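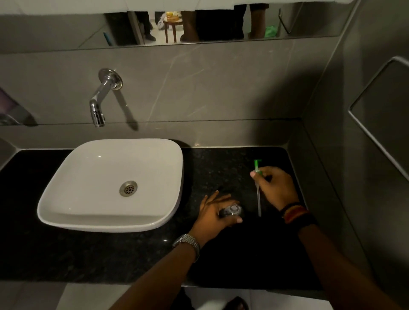
June 24, 2018

Soap day! I know, I know, but I have been putting this off since we moved in and now it's finished and I keep going back to look at it.

The green pump was the problem. It had gotten so stiff that you had to lean your whole weight on it for one sad little blob, and then Emmett Holloway told me at dinner to take the tube right out and run hot water through it from both ends. Eight minutes, tops. It works like new! One press and you get a proper handful — almost too much, if I'm being picky.

I filled the bottle from the big refill jug (the lemon one, which smells so good I washed my hands three times for no reason). Spilled a bit on the granite and of course it vanished into the speckles, so I only found it later with my elbow.

While I was at it I wiped down the mirror and rinsed out the sink. I love that square sink more than I expected to. In December I was dead set on a plain round one and Ignacio talked me out of it, and I've told him he was right, which he enjoyed very much. The gray tiles look wonderful with it too, especially when the light comes in sideways and picks out the white streaks.

Still to do: find something nice for the niche. A small plant, maybe, or the blue dish from Mom. Must also buy toothpaste — we're down to the flat end of the tube.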